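March 13, 2022

Reran the sorting policy with the 400 demonstrations from December, plus 80 new ones that Vasilis Karagiannis cleaned overnight. Training loss is flat after step 300 - no point going longer. 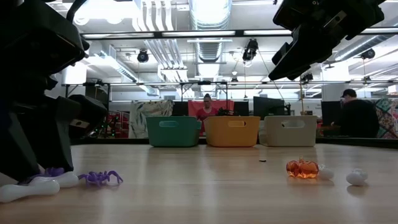

Grasp selection is still the weak part. The depth estimate drops out on anything light passes through, so I masked it and trained on color only. The orange pumpkin throws amber patches and a warm reflection onto the wood, and the color model puts its grasp center too low. The spiders have a different problem: thin legs, small body, and a shadow the segmenter merges with both. Lowered the merge threshold to 13. Will compare with the Callitz baseline tomorrow.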